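晾衣任务采集常见问题

Plultico 采集组 · 内部页面,外面的人看到了也无妨
最后修改:12月14日(星期日),改的人是 Chak-lun Lau,改了哪里请直接问他

这一页写给刚来的操作员,以及每次开会都要重新问一遍“你们到底在录什么”的同事。提问请发到组里的频道,发到我私信的,我会复制到频道里再回答,包括错别字。

一、关于任务

我们到底在录什么?

录双臂机器人跟衣架和衣服打交道的过程:拿起衣架,把衣服挂上晾衣杆,或者从杆上取下来。操作员遥控,机器人照做,从头到尾的关节数据和几路画面一起存下来,交给 Dendora 那边训练策略模型。项目名叫 Clonon,起名的人已经调去别的组,含义随他一起走了。

为什么挑晾衣服?听起来不难。

请先遥控一次再来问。人挂衣服时手指在做很多自己都不知道的事,换成两根指头的夹爪,这些事就得一件一件想起来。布料又软,抓住一角,其余部分爱往哪垂往哪垂。Siu-fong Kuo 做过三年抓取刚性物体,来的第一周就说很想念积木。

一条样本从哪里算起,到哪里为止?

双臂回到起始姿势,按下踏板,开始。任务做完,双臂再回到起始姿势,松开踏板,结束。中间停下来想事情也算在里面,所以请提前想。超过两分钟的样本会被脚本标黄,不会删,但 Svyatoslav Maksymiv 每周五会把标黄的挑出来放给大家看,气氛比较微妙。

二、关于场地

为什么不在实验室录?

在实验室录过。九月那批全是白墙、灰地、一根孤零零的杆子,模型学得很好,换个房间就不认识衣服了。现在改到有人住过的样子的房间里录:有窗帘,有玻璃门的柜子,柜子里摆着杯子,地上铺着瓷砖。杯子不用收,窗帘也不用拉整齐。模型以后要去的人家里,大概也没有谁会为了它先收拾一遍。

光线会变,要不要等?

不等。上午、下午、阴天都录,反光也录。只有一种情况停下来:你自己在监视画面里已经看不清夹爪了。

杆上要挂几件东西?

由当天的任务卡决定,空衣架也算布置的一部分。空衣架请留在杆上,不要顺手拿走。Nii Zakaria 是个爱整洁的人,他第一天把所有空衣架都归了位,我们因此得到一整个上午极其干净、无法跟其他批次合并的数据。

衣服有什么讲究?

越杂越好。厚的薄的、带印花的、纯色的、牛仔的,都要有。杆上的衣服可以互相遮挡,挨着挂就行。唯一的要求是同一件衣服不要连续录三条以上,否则模型学到的是那件衣服,学不到衣服这回事。

腕部视角里夹爪占了那么大一块,要不要裁掉?

不要裁。头部视角负责看全局,腕部视角负责看接触,夹爪的两根指头就该在里面。模型要靠它们判断自己离布料和衣架还有多远。有人问指头上的划痕会不会影响训练,目前看不会,倒是有一次有人好心给指头换了新的,当天下午的成功率比上午还低。后来查明是没装紧。

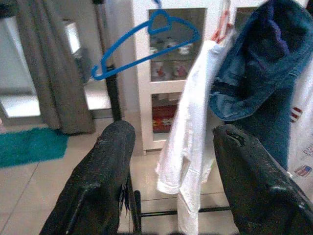

三、关于操作

我是新人,第一天能录多少?

别想着数量。第一天能交出12条能用的,组里就会对你客气起来。Hoi-yan Poon 的单日纪录是166条,写在白板上,旁边有人画了个皇冠,又有人给皇冠画了黑眼圈。这个数字请当作传说看待,不要当作指标。

先抓衣架还是先抓衣服?

看任务卡。没有写明的,先抓衣架,抓在靠近钩子的位置,让另一只手空着。空着的那只手请停在不挡视线的地方,张开,等着。很多新人会让闲着的手跟着忙的手一起微微晃动,看上去像在打拍子,这种晃动会原样进数据,然后被模型原样学会。我们有一版模型至今挂衣服时左手都在打拍子。

薄的衣服特别难弄,怎么办?

慢。薄料子垂下来贴着后面的衣服,在画面里几乎分不开,深度也读得一塌糊涂。提起来以后先往自己这边退一点,让它和杆上的东西拉开距离,停半秒,再做下一步。

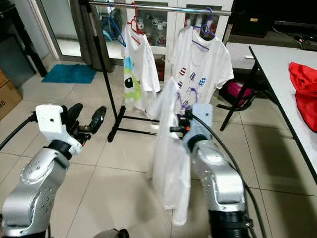 这半秒在训练里很值钱,它给了模型一段看得清边缘的画面。不过只停半秒就好,有位同事停得很投入,那条样本有四十几秒是纯粹的凝视。

退的时候还要留意手臂和杆子底座的距离。底座的脚会伸出来,人绕着走惯了不觉得,遥控的时候很容易只顾着看衣服。碰到了先停下,别硬拽,软件会报力矩超限,然后整条作废,你还得去跟 Mok 写情况说明。Mok 是我们的工单系统,它的表单有四页,第三页会问你当时的心情。

抓空了算失败吗?

抓空之后马上重抓,而且抓到了,算成功,还是我们特别想要的那种成功。一路顺风的样本我们已经有很多,手滑以后怎么补救的样本总是不够。但是不要故意抓空。故意的看得出来,演技普遍不行。

衣服掉地上了呢?

看掉在哪里。夹爪够得着,就遥控着捡起来继续,标签选“恢复”。够不着,松踏板,标签选“失败”,人走过去捡。踏板还踩着的时候请不要伸手进去帮忙。除了安全问题,模型还会由此得出一个结论:等一会儿,会有一只手从旁边过来。

可以两个人轮着遥控吗?

可以,也鼓励。每个人手法不一样,有人习惯从下往上送,有人喜欢绕一个弧。换人的时候把操作员编号改掉,不改的话后面没法分开看。Chak-lun Lau 有一周的数据风格突变,我们讨论了很久他是不是遇到了什么事,结果是编号没改。

四、关于数据

失败的样本要不要删?

不要删。任何人都不要删任何东西。打上标签,放在那里。硬盘比你的一个下午便宜。

标签怎么写?

三个必填项:结果、衣物类别、备注。备注请写事实,例如“左爪第二次才夹住钩子”。请不要写“唉”。去年的备注里有太多个“唉”,我们试过拿来当难度指标,相关性居然还不错,但 Dendora 的人不肯用。

画面里有杂物,要不要重录?

不用。椅子、箱子、袋子、桌上的东西,照录。要避开的是能认出人的脸、证件,以及写着住址的快递单。拿不准就在备注里写一句,由 Svyatoslav 决定打不打码。

几路画面对不上怎么办?

每天开录前先做一次校时,流程贴在操作台侧面。如果录完才发现夹爪在一路画面里已经合上,在另一路里还张着,而且差得肉眼可见,把当天的批次号发到频道里,先别继续录。偏一两帧的脚本会自己对齐,不用报。

现在一共有多少条了?

到上周为止,通过审核的有2263条。第一阶段的目标本来是大约1000条,达标那天我们买了蛋糕,吃蛋糕的时候收到邮件,目标改了。现在的目标我就不写在这里了,免得影响新人的食欲。

模型学得怎么样?

会拿衣架,会把衣架送到杆子附近。挂上去的那一下还要看运气,偶尔它会在杆子前面犹豫,样子很像录数据的我们,这也没什么好奇怪的。套衣服进衣架的部分下一轮才开始训练,需要更多双手配合的样本,想报名的找 Siu-fong 排时间。

五、杂项

遥控久了手腕疼。

每录四十分钟休息十分钟,这条是硬性规定,踏板会自动锁。把锁解开的方法我知道,我不会告诉你。

我回家以后看到衣架会下意识地张开两根手指。

正常。Hoi-yan 说第二个月会好一些。她现在是第五个月,吃火锅的时候我们看过她夹丸子,好像还没有。

还有问题没写到?

发频道。答得上来的会补进这一页,答不上来的会变成下周例会的议题,由提问的人主持。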